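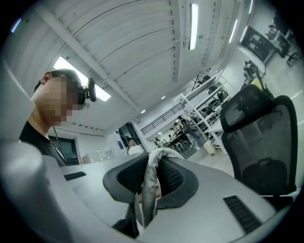 **Adi Harahap**

Our under-20s play Holtham away in February and I've been roped into running the bench. Does anyone know if we can still roll subs in the second half, or is it eight and done? I'd turn up in a black T-shirt like the bloke in the photo, but the league might want club colours on the sideline too.

**Damián Toledo**

Rolling subs are fine up to 54 minutes, mate, then it's injuries only. Club colours, yep!

**Ong**

Dunno about Holtham, but Trormont got fined $200 over a bib once, so ring the league.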